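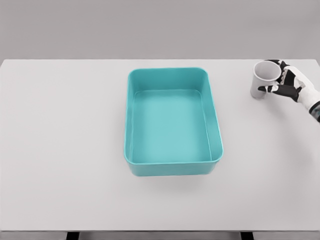
Gavesstead Home Notes – No. 461

Sorting Out the Kitchen, One Surface at a Time

Most kitchens have enough storage. What they lack is a clear spot to work in and a fixed home for the things that move around all day. The tips below were collected over a winter of reader letters, and most of them cost nothing.

Start with the table

Clear the table or the longest stretch of counter completely before you sort anything else. Wipe it down with warm water and a drop of dish soap, then dry it with a clean towel. A white surface shows every crumb, and that helps while you are sorting.

Keep one open plastic bin within reach. Anything that doesn't belong in the kitchen goes into it: mail, batteries, hair ties, a screwdriver. Do not stop to carry each item to its proper room. Fill the bin, walk it around the house once, and bring it back empty. A bin with rounded corners is easier to wipe out than one with square ones, where flour and grit collect.

Empty one drawer at a time. If you empty three, you will be cooking supper around the contents.

Drawers

Pull the drawer all the way out if the runners allow it. Vacuum the cavity behind it. Lost measuring spoons are usually there.

Line the bottom with something you can wash. Shelf paper with an adhesive back looks neat for a year and then has to be scraped off. A cut-to-size sheet of ribbed rubber matting stays put without glue and goes in the sink when it gets sticky.

Knives should not be loose in a drawer. If you have no room for a block, slide each blade into a folded cardboard sleeve and tape the long side. Replace the sleeves when they go soft.

For the odds-and-ends drawer, use small boxes you already own. Tea boxes and the bottom halves of check boxes fit most shallow drawers. Allow yourself one such drawer.

Dry goods

Flour, rice and sugar keep best in containers with a tight lid. Square containers waste less shelf than round ones. Write the contents on a strip of masking tape and put the month beside it. "Rye, February" is enough.

Cut the cooking directions from the package and drop them inside the lid. Rice in particular varies a good deal from one kind to the next.

Do not top up a container that still has some in the bottom. Tip the old flour into a bowl, wash and dry the container, put the new flour in, and pour the old on top so it is used first. If you see webbing or small brown beetles, throw out the whole lot and wash the shelf, including the peg holes.

Whole-grain flour turns rancid sooner than white. If you bake with it only now and then, keep it in the freezer in a sealed bag and let it come to room temperature before you use it.

Under the sink

This is the dampest cabinet in the house, so keep paper goods out of it. Set bottles in a shallow tray. When one leaks – and one will – you wash the tray and the cabinet floor stays sound.

Never store bleach next to ammonia or any acid cleaner, and never mix them. If there are small children in the house, move all of it to a high cabinet with a latch.

Check the trap once a month. Run your fingers around each joint with a dry paper towel and look at the towel. A slow drip shows up there long before it shows on the wood.

Cleaning plastic containers

Tomato stains come out of most plastic with a paste of baking soda and water. Rub it on, leave it for an hour, and rinse. What is left will often fade on a sunny windowsill.

For smells, crumple a sheet of plain newspaper into the container, put the lid on and leave it overnight. Wash it well in the morning. Onion may need two nights.

Store lids apart from the containers, standing on edge like records. Once a season, match them up and recycle whatever has no partner.

A greasy bin that has held oily rags or bike parts should be wiped with dry paper first and washed second. If you go straight in with water you only spread the grease. Don't bring that bin back to the kitchen afterward.

Cast iron and sheet pans

A skillet with light rust can be saved. Scrub it to bare metal with steel wool, dry it on a low burner, rub on a very thin coat of vegetable oil and wipe it off again as if you had made a mistake putting it there. Bake it upside down at 450 degrees for an hour and let it cool in the oven. Repeat if it looks patchy.

Sheet pans don't need to be shiny. A brown pan bakes perfectly well, though cookies may color faster on it. If a pan has warped, keep it under the pie when you bake one that might boil over.

Dish towels

Towels that smear water instead of soaking it up have usually had too much fabric softener. Wash them twice in hot water with a cup of white vinegar and no detergent, then leave the softener out from then on. Dry them fully before folding.

Keep four by the sink and change them daily. Old ones go to the workshop.

Small repairs

A cabinet door that won't stay shut often has only a loose hinge screw. If the hole is stripped, dip a wooden toothpick in wood glue, push it in, snap it off flush, let it dry and drive the screw back.

A sticking drawer on wooden runners wants a rub with a candle stub. Don't use cooking oil, which turns gummy.

Squeaky oven doors should be left alone unless you know what the grease is rated for.

From the mailbag

A reader in Rondura asks whether a cutting board can go in the dishwasher. Plastic, yes. Wood, no – it will split along the glue lines. Wash it by hand, stand it on edge to dry, and rub it with mineral oil when it looks pale.

Another wants to know how to get candle wax off a tabletop. Harden it with a bag of ice, lift it with the edge of a plastic card, and wash off the film with soapy water.

Next number: jar lids, drain strainers and what to do with 40 feet of leftover clothesline.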